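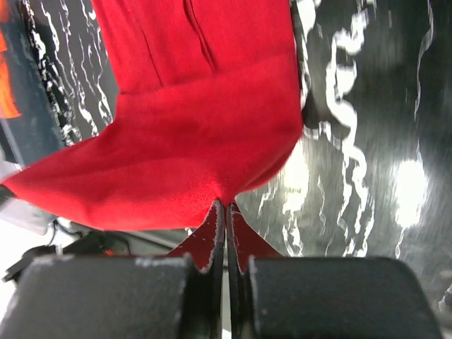
I own too much red fabric. I didn't set out to. I made stockings and a tree skirt one year, then a set of chair covers, then I said yes to napkins and a table runner for a family party, and every one of those left something behind. By this May the red had its own shelf in the hall closet, and the shelf was full to the point where pulling out one piece brought three more down with it.

So I took a couple of evenings and went through it. I'm writing down how I did it, partly because a few readers asked after the sewing room post, and partly so I can find it again next year when the shelf has filled back up.

The first thing I did was pull everything off the shelf and carry it to the table. I don't sort in the closet anymore. The light in there is yellow and all the reds look the same, and then I end up with orange-red and blue-red in one stack and find out halfway through cutting. At the table, with the overhead light on, the differences are plain.

I sorted by feel first and color second. Soft fuzzy pieces went together, smooth wovens together, and anything with a nap got its own spot. I used to sort by size, big pieces at the bottom and scraps on top, and I never once went looking for a piece by size. I go looking for something warm, or something that will hold a crease, or something that looks nice on a table. Feel comes first for me and I should have figured that out years ago.

The fuzzy stuff is the easiest to fold and the worst for mess. It gets lint on everything. I had red fuzz on the table and on my sleeves and in my coffee. If you have fleece or felt or anything like it, do it last, or do it first and wipe down before you move on. I did it in the middle, which was the wrong choice.

Fleece doesn't ravel, so I don't bother trimming it square. Felt I do trim, because a crooked piece of felt takes up more space than you'd think once it's folded. Wovens I trim only if the threads are hanging. I kept a paper bag on the floor for the trimmings and filled it faster than I expected.

My fold is nothing special. I lay the piece out, bring the long edges together, smooth it with the side of my hand, and then fold it over itself until it's as wide as the shelf is deep. Then I fold it in from the ends so there's one rounded edge that faces out. That rounded edge is what you see when you open the closet, and you can take hold of it and slide a piece out without disturbing the neighbors. If the loose edges face out, you get a stack of flaps and you can't tell where one piece stops and the next one starts.

I tried rolling a few years back. Rolling is fine for jersey. For anything thick it makes a log, and the logs roll off.

The one piece of equipment I bought for this was a set of shelf dividers from Jimix. They clip onto the front edge of a wire shelf and stand up on each side of a stack. I had my doubts about them, but they do hold. Two of mine lean a little under a heavy stack, so I put those next to the wall. I had also looked at the Pluturix boxes, the ones with the window in the front, and decided against them. They cost more than most of the fabric in question, and my closet is a few inches too shallow.

Then there's the velvet.

I have a few good pieces of it, and I treat it differently from the rest. Most of it came from a shop called Kälin that was two towns over and closed its doors a while ago. They kept the velvet on hangers in the back, never folded, and they'd give you a look if you put your bag down on it. I don't have room to hang mine, so I fold it, but loosely and as few times as I can. 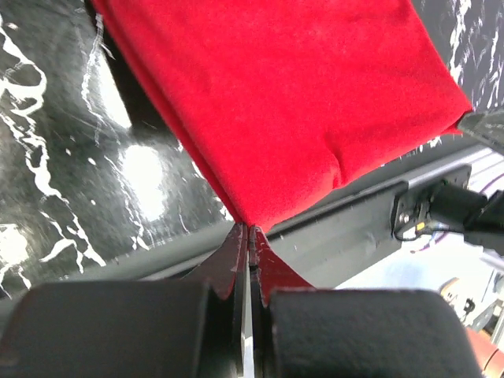
What I've learned about velvet is mostly from doing it wrong. It should be folded with the pile facing in. The pile marks if it sits under weight, and a sharp crease across the pile can be there for good. I've steamed creases out from the back and had them mostly go, but I had one piece I'd left under a box of patterns for a whole year, and that line never came out. It's now the lining of a drawer.

The way the pile lies matters too. Run your hand one way and it goes smooth and light, run it the other way and it goes rough and dark. Before I put a piece away I brush it all in one direction with my palm, and I pin a bit of paper to the selvage with an arrow on it. When I cut, I follow the arrow. Before I did that I made a pair of cushion covers that looked like two different reds every time the sun came in, and I had to keep them on separate chairs.

I pick velvet up by the edge or a corner if I have to move just one layer, and for a whole folded piece I slide both hands underneath. Squeezing it in the middle leaves a mark. It will usually brush out, but I'd sooner not have to.

For the folds themselves I put a rolled strip of old sheet inside each one so the velvet goes around something soft and doesn't come to a sharp edge. It makes the stack thicker. I only have the one stack of it, so that's all right. It sits on the top shelf with nothing on it, and I refold it along different lines a couple of times a year. I'd like to say I have a schedule for that. I do it when I notice it.

After folding came the labels. I know people who photograph every piece and keep a spreadsheet. I'm not going to do that. I cut index cards in half and wrote the fiber if I knew it, the length and width, and whether it had been washed. That last one is the important one for me. I've been burned by putting unwashed cotton next to washed cotton and making a tablecloth out of both. The tablecloth went through the laundry once and came out with a ripple across the middle.

If I didn't know the fiber, I wrote a question mark and moved on. You can do a burn test on a few threads over the sink, and I have, but for scrap I don't care enough. If it's soft and it isn't going near an iron, it can stay a mystery.

As for red and water, I wash red alone, cold, and I do it before it goes into the closet at all. I used to trust the color catcher sheets. I still use them, but I don't trust them. A square of red felt once turned a load of dish towels pink, and we dried dishes with pink towels for a long time after that. Velvet I don't wash. I shake it outside and go over it with a soft clothes brush.

What left the house was one full bag. I got rid of anything smaller than my hand, anything that smelled like the basement, and a length of shiny satin I had bought on sale and disliked from the minute I got it home. The felt scraps went to a friend who does crafts with kids. The rest went to the thrift store, which takes fabric if it's clean and folded. I'd call and ask first, because the other thrift store near us does not.

I kept one small box of bits for patching and stuffing. The box is the limit. When it's full, something has to go before something else goes in. I've had that rule for nine years with buttons and it has worked, so I'm trying it here.

Cleaning up took longer than I'd planned for. The lint had gone everywhere. A damp cloth just pushed it around, and the vacuum brush did better. For the last of it I used a rubber glove, dry, and dragged it over the chair seats so the fuzz balled up and I could pick it off. The tape roller was used up by then. I also found four pins, one of them with my foot.

A few things I'd change. I would put down an old sheet in a light color before starting, so I could gather the whole mess up at the end and shake it outside. I'd do the velvet first, with clean hands and a clean table, and leave the fuzzy pieces for the end. And I'd have the index cards cut ahead of time. I kept stopping to cut them, and each time I stopped I came back and couldn't remember what I had just measured.

The green shelf is next. It's smaller, and most of it is one bolt of cotton canvas I bought for a porch project that didn't happen. After that there's a bin of ribbon I've been putting off. I wound some of it on the Irko cards a while back and ran out partway through, so it's half neat and half a knot. I've ordered another pack of the cards and they should be here before the end of the month.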